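Notebook, July – glue line tests, Lemwood panels

Started 8:40. Ruwan had already pulled the first set of blocks from the clamps and stacked them by the window, where the sun gets at them. Moved them to the shelf. If they warp now we won't know whose fault it is.

Background, so I remember in six months: Drosden says their new adhesive reaches full strength in half the clamp time of the old one. Their sheet has one graph, no error bars, and a footnote about "optimal shop conditions." Our shop has never had optimal conditions. Teresa wants to switch over before the Vallejo order. I want to see blocks break first.

Setup is the same as last time. Maple to maple, planed that morning, glue spread with the notched card, clamped with the old screw clamps. Old adhesive gets the full time, new adhesive gets half. Crisanto cut all the blocks from one board, he says. Two of them have noticeably darker grain, so I have my doubts about "one board." Marked those two with a pencil cross and will leave them out of the averages, though I'll still break them.

Shear results, first batch (pounds at failure, not corrected for area):
Old adhesive, average just over 2000
New adhesive, average a hair under 2000

So they look equal. I don't trust it yet. The spread on the new one is ugly. One block let go early with almost bare wood on one face, which looks like a starved joint to me. Ruwan thinks I overclamped it. Possible. I did that one last and was hurrying.

Wood failure, judged by eye under the bench lamp: old 97 percent, new 63. That is the number I'd show Teresa. Load at failure can look fine while the glue is the thing giving up, and 63 means the glue is giving up a lot. Jomar read the same blocks without knowing which was which and his order came out the same as mine, although he is kinder than I am on the middle ones.

Humidity: the dial by the door and the one on the bench still disagree. Nobody has checked either against salt. I wrote down both and believe neither. Sumaiya has offered to do the salt jar test, to be left overnight with the lid taped.

11:15. Called Goris about their moisture meter. The man was pleasant and said it reads "very accurately" in maple. Asked him compared to what. He is going to call back.

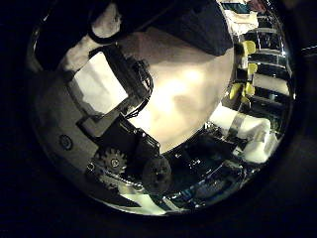

Wide view, July. Pale surface, dark cloth over the top.

After lunch, glued up the second batch. Changed one thing only: new adhesive gets the full clamp time, same as the old. If wood failure comes up, then the half-time claim is the problem and the glue is probably okay. If it stays down, I'd rather send the rest of the pail back.

Crisanto asked whether the open time could be doing it. Fair point – I was slow on the first batch and didn't time the spread. Using the kitchen timer from now on, and writing it on the block.

To do:
Break second batch tomorrow, after 9
Salt jar, both dials (Sumaiya)
Ask Drosden for the raw numbers behind the graph
Tell Teresa no decision yet on Vallejo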